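Spoon carving ate my spring

I blame the maple. A limb came down in my neighbor's yard in March, she was going to have it chipped, and I asked if I could have a few pieces before the truck came. I didn't have a plan. I had a dull pocketknife and a folding saw and a feeling that wood that nice shouldn't end up around somebody's mailbox.

Two months later I own a hatchet, three knives, a strop, and a finger with a scar shaped like a comma. I am completely hooked!

If you've never carved green wood, the first thing you should know is how soft it is. I grew up thinking of wood as the stuff at the lumberyard, dry and stubborn, the kind that smokes when you push a drill bit too hard. Fresh maple is more like cutting a cold potato. It's damp, it smells a little sweet, and long curls come off the blade and land in your socks. I carve on the back step, mostly, with a towel over my knees, and I'm still finding shavings in the car.

My first spoon was awful. I want to be clear about that, because the videos make it look as if you sit down with a log and stand up with something from a gift shop. Mine had a bowl the size of a thumbnail and a handle like a chair leg. The second one split right down the middle while I was admiring it. I'd left the pith in (the very center of the branch), and the pith will get you every time. Split the log in half, get that center strip out, and you're already ahead of where I was for most of March.

The third spoon worked. I ate oatmeal with it. I can't tell you how good that oatmeal was.

A few things I've picked up since then, in no order at all:

Keep the wood wet until you're ready for it. I wrap my blanks in a plastic bag and put them in the freezer next to the peas. My friend Rupert Moser, who got me my hatchet, keeps his in a bucket of water on the porch, and he says mine will taste like peas. They do not.

Strop more than you think. I was doing it once a week and wondering why my wrists hurt. Now I do it every time I sit down, 30 seconds or so, and the knife just glides.

Draw the shape on the blank before you pick up the hatchet. I use a soft pencil and trace around a spoon I like. My favorite to trace is an old serving spoon from my grandmother's kitchen drawer, stamped De Smet on the back, with a lovely low dip where the handle meets the bowl. I've traced it so often that the outline on my cardboard template has gone gray and fuzzy.

Don't sand too soon! Let the thing dry slowly in a paper bag first. I weigh mine on the kitchen scale, and when the number stops dropping I figure it's done. The big ladle I made for chili took over 6 days to settle down, and I checked on it like it was a loaf of bread.

For oil I started with walnut, then switched to a little tin of Skokar that Rupert passed along, a mix of linseed and beeswax that smells like a school gym in the best way. Two coats, a night apart, and the grain comes up in ripples you'd never have guessed were there.

I did buy one fancy thing, a Ginov hook knife for hollowing the bowls. I held off for weeks. Then I used Rupert's for an afternoon and went home and ordered my own before I'd taken my shoes off. The curve on it is just right for my hand, and it leaves these tiny overlapping scoops that I've stopped trying to smooth away. I like seeing where the knife went.

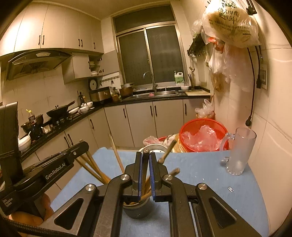

Donarik, May

The funny part of making utensils is that you start looking at everybody else's. I used to walk into a kitchen and look at the stove. Now I go straight for the pot of wooden things on the table, and I want to know which one gets used the most. There's usually one with the tip worn round, and that's the one I'd like to copy. A new spoon has edges all over it. After years of soup it loses them, and the shape left behind is so much better than anything I can draw.

So that's my current project: carving stirrers that start out a little bit worn. I take the corners off the tip, more on one side for a right-handed cook, and thin the handle just above where the thumb sits. I've made four and given away three. The fourth has a knot in the neck and I'm keeping it, even though it wobbles when I scrape the bottom of the pan.

Next up is cherry. Rupert knows someone with an orchard who prunes late, and he's promised me a branch as thick as my arm. I've already cleared a shelf in the freezer. The peas are going to have to move.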